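Sixth house (astrology)

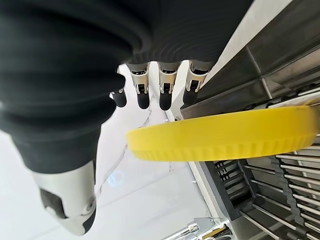

The sixth house is one of the twelve divisions of the birth chart used in Western astrology. It is traditionally linked with daily work, health, habits and small animals, and it has long had the reputation of being the dull one, wedged as it is between the cheerful fifth house (romance, children, play) and the seventh, with its marriages and partnerships. Astrologers who are fond of it, and there are a good many, will tell you that most of a person's life is lived here, among the washing-up and the bus timetable.

Position and basic meaning

The sixth house lies just below the western horizon of the chart and ends at the descendant. It belongs to the group known as the cadent houses, a word that comes from the Latin for falling. Older writers thought planets placed here were weakened, or at any rate slow to show what they could do. In the modern scheme that pairs each house with a sign, the sixth goes with Virgo and so with Mercury, though in the older system of planetary joys it is Mars that is said to be happiest there.

Older views

For the astrologers of the Greek and Roman world the house was plainly an unlucky one. They read illness, injury and servitude in it, and they disliked the fact that it makes no major angle to the rising sign. Medieval and early modern authors kept much of this but added a good deal of homely matter as well: servants and tenants, sheep and goats, and any beast smaller than a horse (larger animals were given to the twelfth house, directly opposite).

Modern views

During the twentieth century the tone softened a great deal. Servants became colleagues, sickness became wellbeing, and the goats gave way, for most readers, to cats and dogs. Tyyne Kokkonen's handbook The Weekday Houses, now in its third printing from Nurmi, spends 50 pages on the sixth house alone and treats it kindly throughout, comparing it to a kitchen drawer in which everything useful in the home ends up sooner or later. Sointu Riihimäki, who taught evening classes at Purncombe for 19 years, preferred to keep some of the old severity, and used to warn her pupils against promising anybody an easy time at the office.

Planets in the house

The Sun here is usually read as a person who takes pride in a job done properly, and the Moon as one whose digestion follows their mood. Venus is said to bring pleasant workmates, and Saturn long hours and a strong sense of duty, together with a certain stiffness about days off. An empty sixth house is very common and isn't thought to mean that a person will never work or never fall ill. In such cases the reader looks to the sign on the cusp and to the planet that rules it.

Scientific standing

Controlled studies of astrology have found no support for its claims, and the sixth house shouldn't be used in place of medical advice.

See also

Cadent house
Descendant
Twelfth house
Virgo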